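Engineering Projects > Student Reports > Applied Automation > Table Clearing with a Single Arm

Can a robot arm clear a café table?
Final report, Applied Automation project course
Room 406, Mahmoud Hall

Background

Our group was asked to pick an everyday chore and find out how much of it a machine can do today with equipment a school can get. The other groups took folding towels and sorting screws. We took clearing cups because it comes up both at home and at work, and because most people can do it while thinking about something else.

Before starting we spent a Saturday at Rimesora, a café near campus, watching how tables get cleared. The staff let us sit in the corner and take notes. A person clearing a table does several jobs at once. They look for leftovers in the cup, push the spoon to one side with a thumb, pick up cup and saucer together, stack that on the last one, and wipe with the free hand. They also talk to customers while doing it. We could not attempt all of that, so we cut it down to the cups and saucers. There is no liquid in our tests and there are no spoons.

The question for the report became: can one arm with a two-finger gripper find a cup on a saucer, pick it up, and put it where it should go, without a person helping?

Equipment

We used one arm on a white tabletop with a plain gray wall behind it. A small camera is attached to the side of the gripper and moves with it. The software that takes the camera picture and decides where to send the gripper is called Zolleck. It was written by an earlier year of this course and we changed parts of it, mainly the part that chooses how high to stop above the cup.

The cups are small and beige and stand on round saucers of about the same color. We chose a plain set on purpose. Cups with patterns would have been easier for the camera to tell apart from the saucer, but the ones at Rimesora are plain too, and we wanted something close to that.

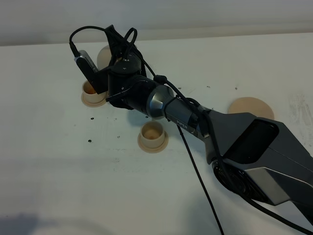
Cable routing took more time than we planned for. The camera needs its own cable, and that cable has to be long enough for the wrist to turn and short enough to stay out of the way of the fingers. Our first try was too tight and pulled the plug out of the camera whenever the wrist turned far to one side. After that we left a loop above the gripper and clipped the cable at the wrist. The loop looks untidy but it has not come loose again. If we did the project over we would settle the cables before writing any code.

How the tests were run

Each attempt starts with the arm away from the cups. One of us places the cups by hand, steps back, and starts the program. The arm moves to a looking position, takes a picture from the gripper camera, picks a cup, and goes for it. An attempt counts as a success if the cup ends up standing upright in the target area and the arm stops without anybody touching it. If the saucer is supposed to move and stays behind, that is a failure. If a cup is put down upright but outside the target area, that is also a failure. We argued over this last rule. In a real café nobody would care about an inch, but we needed one rule and kept it the same for the whole project.

We ran over 200 attempts across the term. The early ones are not included in our comparisons because we were still changing the code between them.

There were two versions of the task:

Cup only. The gripper closes on the cup, lifts it off the saucer and moves it.

Cup and saucer together. The gripper has to take hold of the saucer edge and keep it level with the cup still on top.

What worked

Cup only went better than we expected. Once the stopping height was right, the arm could do the same cup in the same place again and again. It did not get bored or sloppy, which we did by the end of an afternoon. It was slow, though. A person at Rimesora clears a whole table in the time our arm takes to approach one cup. For a shop that might not matter at night, when the tables are empty and the machine can take as long as it likes.

Finding the cups was also fairly reliable. The dark inside of the cup against the pale rim gives the software a clear oval to look for. When there was more than one cup it usually took the nearer one first, as we had told it to.

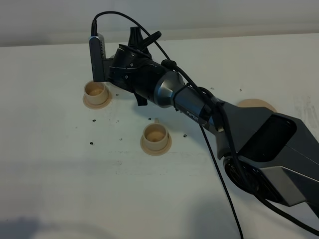 Handles were harder. The cups have a small handle, and the result depends a lot on which way it points. With the handle pointing away from both fingers the grip is good. With the handle under one finger, that finger lands on it first, the cup turns, and the whole thing slides on the saucer. We added a step that checks for the handle and rotates the wrist to avoid it. This helped when the handle could be seen. From some angles only a little of it shows above the rim and the software misses it, so the arm goes in as if there were no handle at all.

Cup and saucer together mostly failed. The saucer sits low and its edge is thin, so the lower finger has almost no room to get under it. When the gripper did take hold, the saucer tended to tip as it was raised. Seven cups fell over this way in one afternoon and we stopped for the day. A person solves this without noticing, using a thumb on top and fingers spread out underneath. Two flat fingers cannot do that.

Light was the other problem. The arm throws its own shadow on the table, and the shadow moves when the arm moves. On a white surface a soft shadow can look like the edge of something. Small dark marks on the table caused a few wrong detections as well, until we told the software to ignore anything below a certain size. We asked for advice at Leriner, the company that sponsors the course equipment, and they suggested a second lamp on the opposite side. It made the shadows weaker but gave us a bright spot on the cups, so we took it away again.
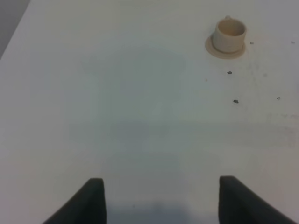 Discussion

A machine can do part of this chore now. It can pick up a cup it has been set up for, from a clear table, if the handle is in a good position and somebody has set the light and the cables properly. That is a real result, but it is a narrow one. Most of what we watched at Rimesora is outside it. Our arm does not know whether a cup is finished. It cannot feel that a cup is heavier than the last one. It cannot wipe.

We also think the setup work should be counted as part of the chore. The project ran for nine weeks and only a small part of that time was spent on attempts. The rest went on mounting the camera, calibrating, and starting again after somebody bumped the table. For a factory bench where the same part arrives in the same place every day, that effort is paid back. For a kitchen, where things are left wherever people left them, we do not see it being paid back yet.

Some of our failures are problems of the gripper and not of the software. A softer or wider finger might hold a saucer. We did not have time to make one. We would also try shallower approach angles for the saucer, and a tray with a raised edge so that a sliding cup has something to stop against.

Notes for the next group

Calibrate the gripper camera again whenever the bracket has been touched, even if it looks the same.

Keep the handle positions written down for every attempt. We only started doing this halfway and had to leave the earlier attempts out of that comparison.

Our settings for Zolleck are saved on the lab computer in 406, in the folder named after the café. The stopping height is at the top of the file. Change it in small steps and keep one hand near the stop button.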